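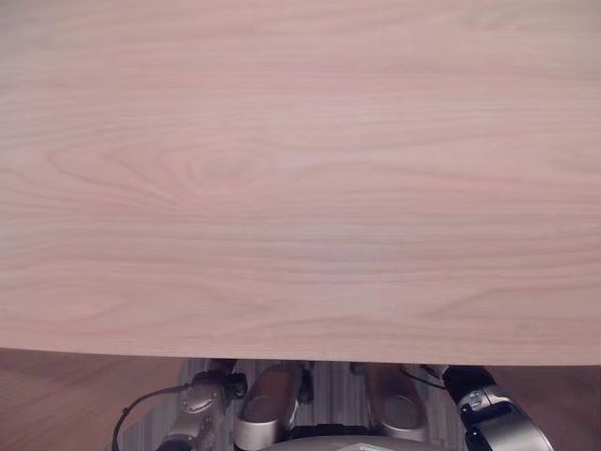 Ondton Humanoid Club

The Ondton Humanoid Club is a student robotics club best known for its desk work: teaching a two-legged robot to use its arms and hands at ordinary furniture. It was started by Said Lahlou and has grown to 49 members, a superb turnout for a club that meets after lessons.

Hands and wrists

Much of the fun is in the fingers. Each hand has to open, reach and close under code the students write themselves, and a wrist camera gives them a second view of every try.
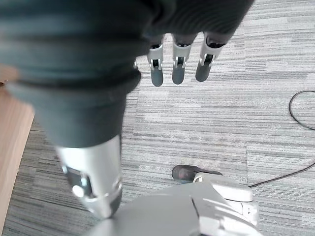 The Vuorinen Cup

Every August the club enters the Vuorinen Cup, where teams have 300 seconds per task and 100 points to play for. The desk round is a firm favourite. A robot must find the front edge of a tabletop and get its fingers beneath the board,
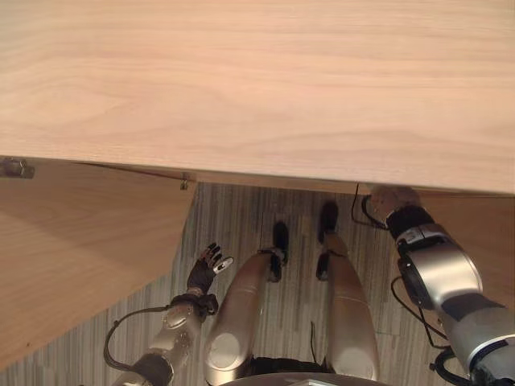 and judges also give marks for smooth arm movement. Rival club Flandent usually runs it close, and the final is always noisy!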